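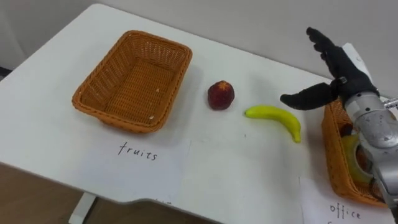

Sorting test, right hand: fruit to the left basket, office items to the right.

Fadell five-fingered hand, right side, fitted to our existing arm
Reviewed by Kekeli Addo

We needed one hand for a bench that handles mixed small goods, and had money for either the Fadell or a pair of plain two-jaw grippers from Brulach. We bought the Fadell. The notes below are mostly for anyone putting a similar line into next year's equipment budget.

Price. The hand was 2445 before tax and delivery. The quote left out the wrist adaptor, the longer cable and the spare fingertip pads, all of which we ended up ordering. Ask for a quote with those three items on it. Adjoa Darko in purchasing had to raise a second order, and the second delivery charge was avoidable.

Delivery. Quoted at five weeks, and it arrived in July as promised. The adaptor came later, so the hand sat in its box. If your grant or budget year closes at a fixed point, check which date the supplier counts as delivery.

Fitting. Mechanical work took Nana Nartey a morning. Wiring was straightforward. The software took longer: the supplied driver expects a newer controller than ours, and the manual mentions this only in an appendix.

Use. The sorting task is deliberately cheap to set up. Two wicker baskets, handwritten paper labels ("fruits" and "office"), an artificial banana, a red fruit and a roll of yellow tape. It costs next to nothing to repeat and shows up most weaknesses in a grasp. The thumb opens very wide, so a long curved object needs little care in the approach. Small round objects are harder - the fingers tend to push them before closing. The hand is also bulky over a basket, and baskets should be spaced with that in mind. Ours could do with a longer table.

Running costs. Allow for fingertip pads. Fadell says a set lasts up to 18 months in light use, and I have no grounds yet to confirm or dispute that. The warranty is two years and excludes the pads and the cable. Repairs go back to the maker, so a bench that must keep running needs a fallback. We kept our old Rusitz gripper for this purpose.

Against the alternative. The Brulach pair would have been cheaper to run and easier to explain to new staff. For boxes and other flat-sided goods I would still choose it. For a bench where the objects change every week, the Fadell is the better purchase, provided the extras are budgeted from the start.

Recommended, with the adaptor on the first order.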